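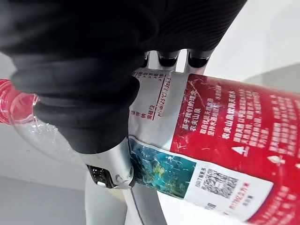 3/27/19

I have become a person who gets excited about picking things up off the floor. Go ahead and laugh! My sister already did. But after a month of doing a proper floor sweep at the end of the day (no broom, just hands) I'm completely sold, and I want to write it all down before I forget how bad things used to be.

If you're new here, I share a big carpeted workroom on the second floor of the old Cirnthorpe building with a bunch of other people, and we are all snackers, drinkers and droppers. Water bottles are the worst of it. Someone has three sips, puts the bottle down by a chair leg, and by the afternoon it has rolled off to live under a table with its friends. I filled two recycling bags the first time I went around. Two! And most of those bottles still had water in them, so I was back and forth to the sink like a bartender at closing time. My phone gave me 1669 steps for that one evening and I never left our floor.

So now there's a routine. I set a timer for 20 minutes, put on the Rosarska album I've been playing to death, and start at the window end.

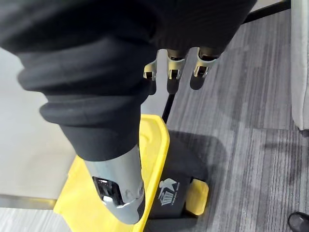 Big stuff goes first. Anything with a hard edge or a bright color is easy to spot, and once it's back where it belongs you get this lovely open stretch of floor that makes you want to keep going. I used to start with the tiny things, paper scraps and bits of tape and so on, and I'd run out of steam before the room looked any different. Petronella Adams talked me into flipping it around and she was so right. You get the good feeling early and then you ride it.

After that I do bottles. Full ones that haven't been opened go back on the shelf, label out, and half-full ones get emptied. Caps off or caps on is a whole argument in our building (our hauler wants them on, my mom's town wants them off) so check yours. If the bottle is yours and you're going to drink it tomorrow, write your name on the cap! I bought a paint marker just for this and it's the best few dollars I've spent this year.

Bags come last. Plastic bags are sneaky, they weigh nothing and every time a door opens they scoot somewhere new. I stuff them all into one bag and hang it on the hook by the Evangelista poster, and when it's fat enough it goes to the bin at the grocery store. 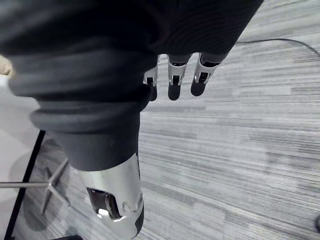

A word about the carpet

I love our carpet and I will not hear a word against it. It's gray on gray, with streaks running all over the place, and it hides coffee like a dream. The trouble is it hides everything else too. Clear caps, rubber bands, a staple I found with my bare foot in February. What helps is getting down low and looking across it with a lamp on, so anything sticking up throws a little shadow. I felt ridiculous the first time and now I do it every night.

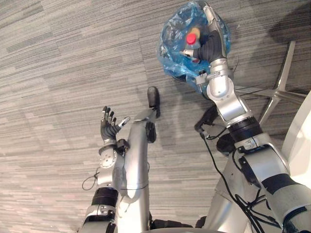 Blue bag against the gray stripes.

I'm going to try adding a basket by the door in April, just for bottles, and see if people use it. I have my eye on a tall one from Ultitz but I keep going back and forth on the size. If you've got a shared room and a basket you like, please tell me in the comments how big it is and how often you have to empty it!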